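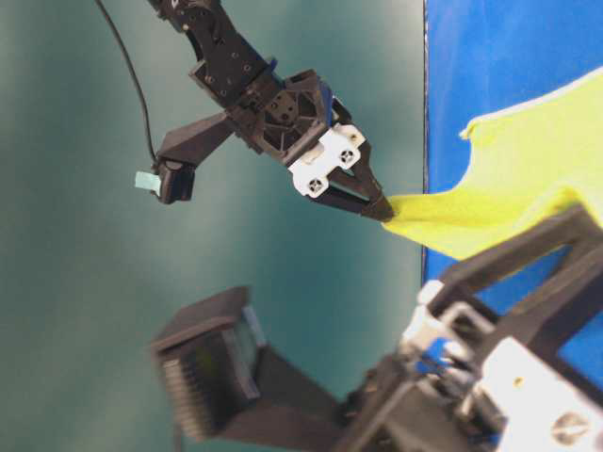
Two round black screws in a white bracket plate.

Small screws keep backing out of plastic parts, is threadlocker OK?

Home Repair > Fasteners and Adhesives
Posted March 9, 2020

Soledad Doucet

I have a Barbosa pedestal fan that runs most of the day in my sewing room, and the small screws that hold the motor cover to the neck keep working loose. I tighten them, it goes quiet, and then after a couple of weeks the rattle is back. Last time one of the screws had come all the way out and I found it on the rug.

The screws are short and black with a Phillips head. They go through the cover and straight into the plastic of the neck. I can't see any nut or metal insert in there. The lower one now turns and turns without getting tight, so I think I have stripped that hole. The other still grabs.

My neighbor gave me a half-used bottle of blue threadlocker that he uses on his mower. He says to put a drop on each screw and forget about it. The label says it is for metal parts and doesn't mention plastic one way or the other. Can I use it? If not, what should I use, and is there a way to save the stripped hole without buying a new neck? The part is $24 plus shipping and they are out of stock until December anyway.

I would like to keep using the fan in the meantime. It's out of warranty.

Reginald Lyons

Don't use the mower stuff. Regular liquid threadlocker can attack a lot of the plastics used in household goods, ABS and polycarbonate especially. It causes stress cracks around the hole. Sometimes you see them the same day and sometimes the boss splits a month later when you lean on it. It also cures by being shut in between metal surfaces without air, so in a plastic hole it may just stay wet and creep out onto everything else.

For the hole that still grabs:

Unplug the fan. Take the screw out and clean off any oil or dust. When you put it back, set it in the hole and turn it backward slowly until you feel it drop a little. That is the screw finding the thread that is already cut. Then turn it forward with a hand driver. If you skip this and just drive it in, you cut a second thread across the first one, and after a few rounds of that there is nothing left to hold. I would guess that is how you lost the other one.

Stop when the head is seated. Do not give it the extra quarter turn. No power driver.

For the stripped hole, the easiest fix is a screw the next size up in diameter and the same length. Get one made for plastic. It has a coarse thread, with more space between the ridges than a machine screw. Check the length before you drive it, particularly near a motor. A longer screw can reach wiring or a winding. Also check that the fatter screw passes through the hole in the cover without forcing it.

If the boss is too thin for a bigger screw, you can fill the hole with a two-part epoxy that lists your type of plastic, let it cure for the full time on the package (mine says 24 hours), and drill a new pilot hole. It works on ABS. It does not stick well to polyethylene or polypropylene, which feel a little waxy.

I fixed the handle on a Skorkow canister vacuum this way and it has held.

One more thing. If the screws only started loosening lately, look at why the fan is shaking. A bent blade or a lump of lint on one side will work any screw loose.

Kieran Costello

toothpick and wood glue. works every time

Reginald Lyons

Works in wood. Wood glue won't bond to her plastic, and a toothpick by itself will loosen up again with vibration.

Hema Chacko

I agree with most of what Reginald wrote. I'd add that you can buy screws with a nylon patch already on the threads. They grip by friction, with no liquid involved. They are meant for metal threads though, so they would only help if you find there is an insert down in the hole after all. Shine a flashlight in and look for brass.

The hardware store in Hadstead sells plastic-thread screws loose from drawers. I paid 40 cents apiece. Online they mostly come in boxes of 500, which is a lot of screws for one fan. Take an old screw with you to match.

Soledad Doucet

Thank you. No brass that I can see. There was a thick wad of thread and lint wound up behind the blades on one side, so I cleaned that out first. I'll go look for the bigger screw this week and give my neighbor his bottle back.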